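Small tables: notes for the talk at Mevbridge

Speaker: Noemi Russo
Introduced by Áine Costello
52 minutes with questions. Start the questions even if I haven't finished.

Before starting

Lights at the front down by half, not off. People want to write things down. Cloths in the blue bag, plates in the crate. Put the folding table up before anyone comes in, it squeaks. Water.

Slide 1. Title

Say hello, thank Áine. Say who I am: I worked for Duggan for a long time, first in the shop and then going to people's homes to help them fit furniture in. Most of those homes were flats. Most of the tables were too big.

The talk is about tables for one or two people, what goes on them, and what has to come off them before you can eat. It isn't about entertaining, though someone always asks about that, so there is a slide near the end.

Slide 2. My own table

82 cm square. Bought second-hand in March, the year I moved. I eat at it, do my post at it, mend things at it, and my nephew does his homework at it when he stays. Show of hands: who eats at the same table they work at? Usually most of the room.

Slide 3. How much room one person needs

A dinner plate with a knife and fork either side takes up more width than people think. Get the plate out of the crate and lay it on the folding table with the cutlery. Then put a glass down. Then ask somebody from the front row to sit and put their elbows where they'd normally put them. Don't rush this bit. It does the work of three slides.

The depth matters as well. If the plate is set well back, you lean over for every mouthful. If it sits right at the edge, there's nowhere for the front of your arms. A thumb's length in from the edge is what I tell people.

Slide 4. Two people at a small square table

Either opposite each other or round a corner. Opposite, the plates meet in the middle and there is no space for a serving dish. Round a corner, each person has a side to themselves and the far corner is free for the bread, the salt, a plant, whatever you like.

Kieran Moynihan drew the plan on this slide. The plates are to scale, the chairs are not. Mention it, because last time somebody measured them off the handout.

Slide 5. Round plates on square tables

Corners get wasted. A round plate leaves four odd bits of cloth and people fill them with things that have no business being there: keys, chargers, pill boxes, a candle that's never lit. You can use the corners properly, one for a plant and one for a jug, and leave the other two clear so there's somewhere to put your hand when you stand up.

Slide 6. Cloths, part one: size

Overhang. For everyday use, short is better. A hand's width all round, no more. A long drop looks good in a shop window but it gets caught in your lap, and on a light table it can bring everything with it when you get up. I have done this with a full teapot.

Pass round the two cotton samples from Balton. Same width, different weight. Ask people which one they'd iron. Then say the heavier one needs it less.

Slide 7. Cloths, part two: checks and stripes

Reasons I like a check on a small table:

It hides a small stain between washes.
You can line things up on it. If the edge of the cloth runs straight with the edge of the table, the whole thing looks tidy even when it isn't.
Children can be told "two squares in from the edge" and they'll do it.

Against: a big check makes a small table look smaller. Hold up the large green one and then the small one. Plain cloths are fine too, I only have more to say about checks.

Malachy Nic Aodha will probably be in the audience and he'll say that oilcloth beats everything. He's right about porridge. It does hold cold in winter and the folds never come out.

Slide 8. Washing

Forty degrees for most cotton. Shake it outside first. Fold it in thirds and then roll it, so there's no hard crease across the middle where the plate goes. Spare cloth in the drawer nearest the table. If it's in the airing cupboard upstairs, the dirty one stays on.

Slide 9. Plate colours

This comes up in questions so I've moved it forward. White plates go with everything, we all know that. Pale colours work as well, and in a household of two it helps to have one each. Then if somebody's left one in the sink there's no discussion. You don't need matching sets. Two plates in different soft colours look deliberate so long as they're near enough in shape.

Dark plates show every scratch from the knife. Sellex used to sell a very dark grey and I was asked about marks on it more than anything else in the shop.

Slide 10. The plant

One, small, with leaves that stay inside the width of the pot or thereabouts. Put it at the back corner, on the side you don't reach across. Stand it in something that holds water. A plant in the middle has to be moved at every meal, so it ends up on the floor or the windowsill and then it's forgotten.

If you have a shelf near the table, a second plant can go up there.

Slide 11. What is under and around the table

People plan the top and leave the floor. Go through the list slowly:

Chair pulled out: does it hit anything?
Bags: where do they go when you come in? If the answer is "on the other chair", then you don't have another chair.
Cables: run them along the wall, not across the gap you walk through. A loop of tape every so often is enough.
Anything round or low that you stop noticing after a week and somebody else trips over.

An office chair at a dining table is all right if the arms go under. Measure the arms, then the underside of the table. A high back makes a small room feel full, so push it in when you get up.

Slide 12. The clear-down

If the table is used for work in the day, it needs a clear-down that takes less time than the kettle. I use a tray. Everything from the day goes on the tray, the tray goes on a side table, the cloth gets a wipe or a shake, plates down. If you need two trays you're keeping too much out.

Zerrin Yazıcı did this for a month and wrote down what was on her tray each evening. Read two or three lines from her list. The tape measure gets a laugh, pause for it. She lets me use it as long as I say that the tray is now smaller.

Slide 13. The reading light

Skip if past the half hour. Short version: low lamp, to the side, nothing shining up off the plates. Test it sitting down.

Slide 14. A small table in use

Let them look first. Count to five before speaking. 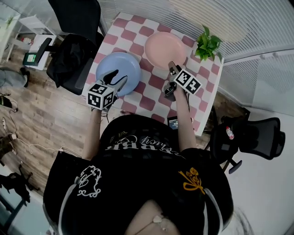

Small square table with a pink-and-white check cloth, one blue plate, one pink

Points to bring out:

Cloth. Goes back to slide 7. Ask what it would look like with plain white.

Plates. The pink one picks up the pink in the cloth and the light blue one stands apart from it. Both round. One is set farther back than the other. Ask the room how they'd move them for two people sitting round a corner, and get someone to show it on the folding table with ours.

Plant. Near the far right corner, small and leafy. That's the slide 10 position. There is another small one on top of the white shelf unit behind.

Side table. White, with a small box on it. That is the sort of stand I'd use for the tray. Ask who has one at home and what's on it now.

Floor. Black and white cables on the left. Back to slide 11, and ask where they would run them. Somebody usually says behind the shelf.

Chair. High mesh back, arms, something black over the seat. See "bags" on slide 11.

Don't spend more than five minutes on this slide however well it goes.

Slide 15. Having people round

Three at a table for two: plates on laps is fine, nobody minds. If you must seat them, pull the table away from the wall and use the fourth side for dishes. Serve from the stove. Cloth off if there's soup.

Slide 16. Costs

Cloth, two plates, one plant. I don't put prices up any more because they were out of date by the second talk. Say that second-hand plates are easy to find in ones and twos, much easier than in sixes, which suits us.

Slide 17. Questions

Likely ones:

Round table or square? Square goes in a corner. Round is kinder to hips.
Placemats as well as a cloth? Only under something hot.
How do I stop the cloth slipping? Thin felt underneath, cut short of the edge. Clips work but you catch your sleeve.
Glass top? Noisy.

Handout is on the table by the door, page 2 has the washing temperatures. Ask for the samples back before people stand up, one of the Balton ones went missing last time. Collect the crate, check under the front row for forks.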